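Print this page | E-mail this page

Reading time: 4 minutes

Small Green Shapes: A Term of Printing Pieces for a Sorting Board

Project report by Reynaldo Calimlim

When I signed up for the making elective I had a picture in my head of printing something grand, a chess set maybe, or one of those articulated dragons everybody's cousin seems to own. What I ended up making was a family of small, plain shapes, and I have to say I grew fonder of them than I ever would have of a dragon. The idea was a simple sorting set for young children: chunky pieces that are easy to pick up, nice to hold, and different enough from one another that a child could tell them apart with eyes closed.

I drew everything in Bistier, which our school has on the lab computers, and printed on the older of the two machines we call Varken. (The newer one was booked solid through March by the people making bridge models, and I can't blame them, their bridges were lovely.) I settled on one bright green filament for the whole set. My teacher asked if I wouldn't like a different color for each shape, and I thought about it for a long while, but if the star is yellow and the cylinder is blue, then a child can sort them by color and never look at the shape at all.

The star gave me the most trouble. My first one had sharp points, and they looked very smart on the screen, but they were unpleasant to squeeze and one of them snapped when I dropped it on the floor of the lab. So I rounded the points over, made the whole thing thicker, and printed it again. Then I rounded them some more. My little sister was my tester through all of this — she is four, and she has opinions — and she kept handing me back the old ones and saying "pokey."

The cylinder was easy by comparison, and I nearly left it as it came. Its one oddity is the top, where the printer lays its lines down side by side and leaves fine ridges you can feel with a fingernail. I had sandpaper ready and was all set to smooth them away, and then I noticed that my sister always rubbed her thumb across that part before she put the piece down.

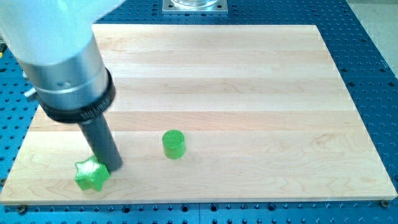
So the ridges stayed, and I stopped worrying about sanding altogether, apart from any rough bits on the bottom edges where a piece had been stuck to the print bed. I did learn to be patient about getting pieces off that bed. If you pry too early you bend the bottom layer, and I have a small bag of bent stars at home to prove it.

For the board I wanted wood, and a light color so the green would stand out well against it. I left it flat, without any cut-out holes. A puzzle with holes has one right answer, and I liked the thought of children lining things up or making faces with them instead.

If I had another term I would add an oval, which is harder to tell from a circle than you might expect, and I would like to try a second size of star. My sister has asked for a cat. I have started drawing one, with very round ears.

Print this page | E-mail this page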